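Print this page | E-mail this page

FOR IMMEDIATE RELEASE

Birorar Publishes Small-Parts Storage Guide, Advises Most Shoppers to Buy Less of It

Sorting trial at the Kirnau repair shop finds drawer organizers useful for some things and oversold for plenty of others

ARRIAGA, May 2022 — Birorar, which sells storage for home workshops, sewing rooms and repair benches, today released a free guide to choosing and using small-parts organizers. The guide takes a dim view of a good deal of the advice now going around on the subject, including some that used to appear in Birorar's own catalog.

The catalog once told customers that a portable drawer organizer would "end the hunt for the missing screw." The company has dropped that line. The hunt for the missing screw mostly ends when somebody buys a new box of screws, and a cabinet with clear drawers has limited power over that. What a decent organizer can do is hold parts a person uses often, in amounts that fit, close to where the work happens. The guide sticks to that claim.

It is based on a sorting trial that began in January at the Kirnau repair shop, a walk-in bench service for lamps, radios, kitchen appliances and the occasional accordion. The shop had 910 kinds of small parts on its stock list when the trial began. It kept them in coffee cans, muffin tins, two retired card catalogs and a cookie jar that was understood to be for fuses. Birorar supplied organizers of several types and asked the bench staff to use them or ignore them as they saw fit, and to write down which.

They ignored quite a few. Of the parts on the stock list, 538 ended up in drawers and stayed there through the trial. The rest went back to the cans or into zip bags, or were thrown out after a long look. The company had hoped for a larger share and sees no point in pretending otherwise.

THE CASE FOR A DRAWER THAT COMES TO YOU

The portable type, with a carrying handle on top and clear drawers in front, did better than the wall cabinets. The reason given at the bench was plain enough: a wall cabinet sends a person across the room with a half-assembled switch in one hand. A carried organizer can sit at the back of the work surface, with the drawers facing forward and enough clear space in front to pull one out and leave it out while the job is going on.

That clear space matters more than shoppers are led to think. Product listings give the width and height of the case and say very little about how much bench it takes up with a drawer open. The guide recommends measuring with the drawer pulled, then adding room for both hands. Anyone who is short of bench will be happier with a flat tray, and a flat tray is cheaper.

A pale, plain surface under the organizer also earned its place. Small dark parts show up on white, and a smooth board can be lifted and tipped into a bowl at the end of the day. The sewing supply trade has been saying so for years. The guide adds only that a board does not need to be sold as a "precision sorting mat" to do this, and that Birorar will not be selling one under that name.
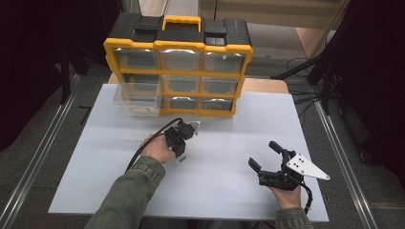

Drawer size was the other sore point. Makers like to advertise the number of drawers, and so the drawers get smaller and smaller until a person with ordinary fingers can't pick a washer out of the back corner. The shop's staff preferred fewer and wider drawers, with a loose divider they could take out. They also preferred drawers that could be pulled most of the way without dropping, though they were not convinced that any of the stops they tried would last. Neither is Birorar. The guide says so on page one of the section on stops.

CLEAR FRONTS ARE FINE, LABELS ARE STILL NEEDED

One popular claim holds that see-through drawers make labels unnecessary. The company considers this one mostly wishful. A clear drawer tells a person that there are screws in it. It does not say which screws, and two threads that look the same from arm's length will cost somebody an evening. Glare doesn't help either. Shiny plastic under a bench lamp throws back a good deal of light along its edges, and several people at Kirnau reported opening a drawer to see what they could supposedly see already.

The guide suggests a paper label on the lower part of the drawer front and one sample part taped beside it if there's room. It has nothing to say about label printers. A pencil works.

It is also cool toward color coding, which tends to be set up with great care on a Sunday and forgotten by the end of the month. If a workshop has one user, that user already knows where things are. If it has several, they will need words.

WHAT SHOULD STAY OUT OF THE DRAWERS

The longest chapter is a list of things that people put in organizers and shouldn't. Long nails, which jam. Springs in mixed sizes, which come out as one spring. Anything oily. Glue tubes. Spare keys that fit no known lock. Odd parts saved from a finished repair, of which the Kirnau shop held an impressive supply, and which the guide proposes to keep in one open bin that gets emptied when it is full.

The company has little patience with the idea that every object in a room needs a home of its own. Some need a bin. Storage sellers rarely say this, for reasons that will be clear to anyone who has seen their prices.

CHANGES TO THE BIRORAR RANGE

Along with the guide, Birorar is cutting back its own selection. The smallest-drawer cabinets are being withdrawn from sale once present stock is gone. The Stedirex line of carry organizers stays, in the versions with wider drawers. The Stedirex is rated by the company to hold up to 3,000 assorted small fasteners, a figure Birorar will go on printing because customers ask for it, and which assumes small fasteners and a buyer who does not mind carrying them. A case filled to that level is heavy. It should be picked up by the handle with the latches fastened and a hand under the base, and preferably not picked up very often.

Customers who bought one of the withdrawn cabinets and still have it in the carton may exchange it at the Arriaga store for any organizer of equal price. Opened cabinets can't be exchanged, but replacement drawers will be kept in stock for as long as the supplier makes them. The supplier has not said how long that will be.

The Kirnau shop is keeping the carry organizers and has returned the wall cabinets. The fuses are still in the cookie jar.

A second trial, on storage for thread, buttons and zippers, is planned. Birorar makes no promises about the result. The company would like to believe that buttons belong in drawers, but it has heard from a number of customers who keep them in jars and can find every one.

AVAILABILITY

The guide can be read at no charge in the Arriaga store, and 200 printed copies have been set aside for schools, repair shops and clubs that ask for one by mail. There is no sign-up, and no discount code in the back. Readers who disagree with any of it are invited to write in, especially on the question of stops.

ABOUT BIRORAR

Birorar sells drawers, trays, bins, racks and jars from one store in Arriaga and through a printed catalog. It does not offer home organizing services and doesn't plan to.

Press contact: Birorar Press Desk, Arriaga. Sample pages and loan copies of the Stedirex organizer are available to reviewers on request. Loan units are sent empty.

Print this page | E-mail this page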